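Forensic Evidence Review: Progress Report to the Tamayo Fund, April

3 min read

The Cunby Justice Clinic submits this report on the second phase of its review of trace evidence in closed criminal cases. The work is supported by the Tamayo Fund and directed by Gladys Alvarado.

The clinic received 968 case files from the Skesunmont court archive. Staff have completed a first reading of all of them. In 126 files, a fiber, paint or residue finding was presented to the jury as a main part of the prosecution case. These have moved to full review.

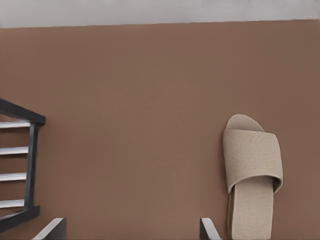 Full review has been completed in 41 cases. Each was read by two attorneys and one outside scientist, working separately. In 3 cases the readers agreed that the trial testimony went further than the laboratory notes allowed, and defense counsel of record have been informed. The clinic takes no position on guilt in any case.

Progress has been slower than planned. Many laboratory notes were stored apart from the trial transcripts, and requests to the Gustska county laboratory are taking longer to fill than the schedule assumed. Ms. Alvarado has asked the laboratory for a single point of contact.

Spending remains within the approved budget. The clinic requests permission to move unspent travel money to transcript copying. A decision on this request is needed before the next group of files is ordered.

Comments

R. Pell: Will the list of case numbers be made public?

dockethound: My brother's trial was in Gustska. Who do we write to about getting a file looked at?

Marnie: Glad to see the lab notes being read alongside the testimony.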